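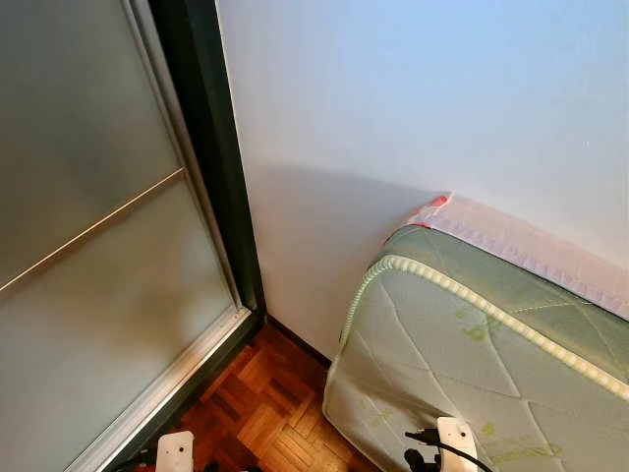 Adhiambo Chege objects to the word "tidying." The term suggests a chore with a clear end, she told us, and most bedrooms never reach one. She prefers "recovery," and it is the word used throughout the report on the Mendon method, which her group at the Killham laboratory released this spring.

The method concerns how a two-armed robot learns to put a lived-in room in order. Earlier work at Killham trained a single policy on complete sessions, from the first object to the last. Under the Mendon method, each session is divided at the points where a gripper closes or opens, and the segments are learned separately.

"A full session is too long to learn from directly," Ms. Chege said. "If the arm makes a poor choice in the second minute, everything after it is hard to use. When we divide the session, we keep the good parts."

The group collected 899 segments in furnished homes. Of these, 400 involved cloth, such as sheets, covers and duvets, and 300 involved books and magazines. The remainder covered mixed items. Joyce Biwott, who directed the collection, said that beds were chosen early as a work surface.

"A table is flat and hard, and it forgives many errors," she said. "On a mattress, the surface gives way under the fingers. A comic book lying on a wrinkled sheet is a serious test for two arms."
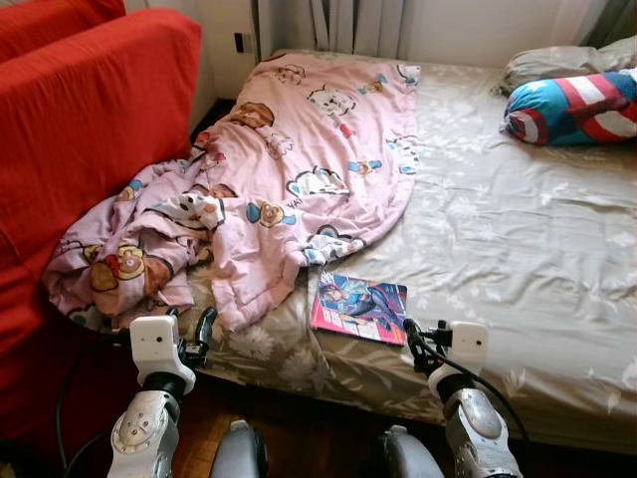 Grasping on soft surfaces

Asked which result had surprised her, Ms. Biwott named thick books. The group had expected thin ones to be the harder case. In the trials, however, a heavy volume often turned in the fingers as it was lifted, and the policy had to learn to take hold near one end and keep the spine upright.

"We changed the finger force 4 times before we were satisfied," she said. "The final setting is lower than any of us had proposed." 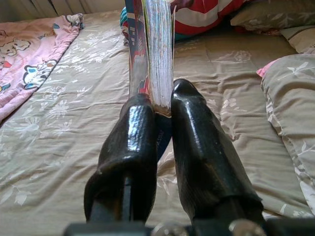
Wrist view of a thick book held upright over the bed.

Ms. Chege was careful about the limits of the work. The method does not yet decide where an object belongs; a person supplies that information before each session. A second study, planned with the Brouwer group for September, will examine whether the robot can learn placement from the state of the room itself.

The segment data will be available to other laboratories on written request to Killham.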